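Spent most of April on the time alignment code in Fovano, our tooling for hand-held gripper recordings. Writing up what changed while I still remember it. It's a long thread and mostly about clocks.

Background. Each recording has three kinds of stream: video from the grippers, video from the head, and poses from the marker tracker. They run on different clocks. Everything downstream assumes they agree.

The old approach was to take the start time of each file and call that zero. It's fine for short takes. On longer takes the streams drift apart, and the drift isn't the same from one unit to the next.

The symptom that got my attention was in the policy. On cloth it would close the fingers slightly early, before they were down at the table. On rigid objects the same bug was there but hidden, because closing early on a block mostly still gets you the block.

I went looking in the model first and lost two days there. Pieter Radebe asked if I had plotted finger width against height above the table for the raw demos. I had not. The offset was right there in the training data.

So the new version fits an offset and a drift rate per stream, per take. The signal it uses is motion. Rotation speed from the tracker against rotation speed estimated from the video, cross-correlated in windows, then a line fitted through the peaks.

The cloth takes are what I'm testing it on. Small dark cloth, reddish mat, white table.

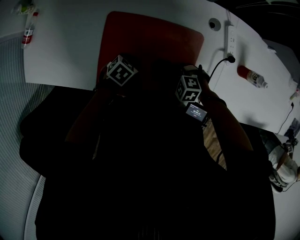
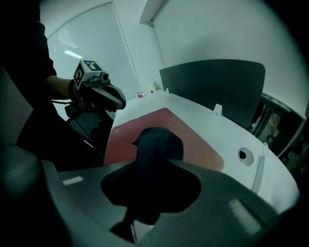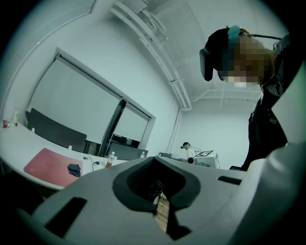

Cloth is a good test because the grasp point is hard to see and the contact is soft. There's no click in the finger signal when it closes. If your alignment depends on a sharp contact event you will get nothing useful out of a cloth take.

Results on the current set. 761 takes went in. 113 were flagged by the new check, meaning the line fit was bad in at least one stream. The old code passed all of them without a word.

I went through the flagged ones by hand. Most had a long stretch where the gripper barely rotated. With no rotation there is nothing to correlate and the peak wanders. Those takes are usable, the fit just needs to ignore the quiet windows. I've added a minimum motion threshold for that.

A smaller group had dropped video frames. The writer was filling the gap with the next frame's timestamp minus a fixed step, so the times looked evenly spaced and were wrong. Fixed in the writer. For old files there's a repair script that finds the gap and marks it. It does not try to interpolate.

The last group had marker dropouts. When one cube goes out of view for a while the tracker can come back with a flipped pose, and rotation speed gets a huge spike. One spike is enough to pull the correlation to the wrong peak. I clip the speed now and throw out any window that contains a dropout longer than 6 frames.

Flipped poses deserve their own post. A single square face seen nearly head-on has two solutions that fit the corners almost equally well. With two faces visible it's rarely a problem. With one face, the solver picks whichever has the lower error, and noise decides. We now carry both candidates forward and choose using the previous pose.

That change slowed the tracker down a little. It runs offline so I don't care much. If you're running it live, there's a flag to go back to the old behavior.

On the planning side, Worbridge needed almost no changes. It reads aligned takes and splits them into segments at the finger open and close events. I did have to delete a constant someone added to shift the close event later. It was compensating for this same bug. I'm fairly sure the someone was me.

If you have a copy of Worbridge from before this month, check the segment config for a field called close_shift. Set it to zero once you've realigned, otherwise you'll be late by the amount you used to be early.

Retrained on the realigned takes with everything else held the same. Early closing on cloth is mostly gone. It still happens when the cloth is bunched up high, and I think that is a separate perception problem. Haven't looked at it yet.

Things not done: the head video is still aligned with the slower method, and the repair script only handles one gap per file. If it finds a second gap it stops and prints the file name.

Also not done: docs. The readme still describes the file start method. I'll get to it after the head video.

Question for people doing similar work. Do you fit drift as a straight line over the whole take, or piecewise? Mine look straight up to the lengths we record, but I've only checked on our own units.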